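Why do big letters on a wall look so good?

I love making letters. Not writing them with a pen (my handwriting is awful, ask anyone who has tried to read my shopping list) but drawing them nice and fat, cutting them out and sticking them up where everybody can see. You can put your name on your bedroom door, or a birthday message over the table, or the title of a puppet show. Last November I did a whole stage for a puppet show called Skurside, which was about a very slow boat, and I cut out so many letters that I had a dent in my thumb until teatime.

So how do you make a word that people can read from right over the other side of the room? Let's find out!

First, a funny word: contrast. It means how different two things look when they are next to each other. A grey mouse on a grey rug has hardly any contrast, and that's why you might step on it. A white mouse on a black rug has loads. Letters work the same way. Your eye is always hunting for edges, the places where one colour stops and another begins, and the stronger the edge, the quicker you spot the shape.

Try it now if you've got paper handy. Cut two letters the same size, one yellow and one black, and stick them both on white paper. Walk backwards. The yellow one goes all faint and wishy-washy while the black one is still shouting at you. Now put the same yellow letter on black paper and walk backwards again. Much better!

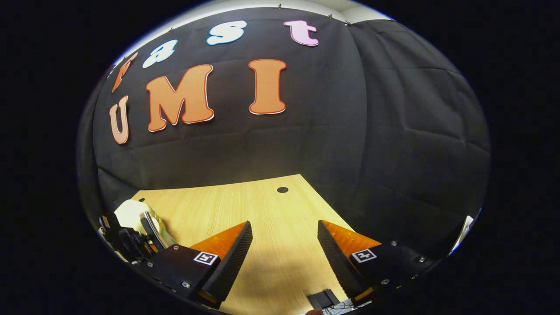 Black cloth is my favourite background, and it's brilliant for bright colours. You can hang it up with a few clips along the top, and then you have a whole wall to play with that you can take down again afterwards. Pink, orange and white all jump out against it. Look at the word "fast" and you'll see that its letters don't match at all, with an orange f at one end and a pink t at the other, and you can still read it straight away. The "UMI" underneath is all in oranges, in big bubbly capitals, so your eye knows it's a different bit. Don't worry about a few creases in the cloth, either. I never iron mine.

Now for the outline, my favourite trick. An outline is a thin line of another colour that goes all round the letter, a bit like the crust on a slice of bread. It gives your eye an extra edge to find. The easy way to do it is to cut your letter out, glue it on to a different colour of paper, then cut round it again, leaving a little border. Go slowly round the curvy bits. The letter s is a wriggler and I always do it last.

You might be wondering about size. My letters for the boat show were 300 millimetres tall, about as long as a school ruler, and my gran could read them from the back row without her glasses. If yours are only going on a bedroom door they can be much smaller.

One more thing to try is mixing capitals and small letters. Capitals are all the same height, so they make a nice solid block. Small letters go up and down – the t pokes up, the g dangles – and that gives a word its own bumpy shape. Write your name both ways and see which you like. Mine looks better small, and I've got a tin full of spare letter a's to prove it.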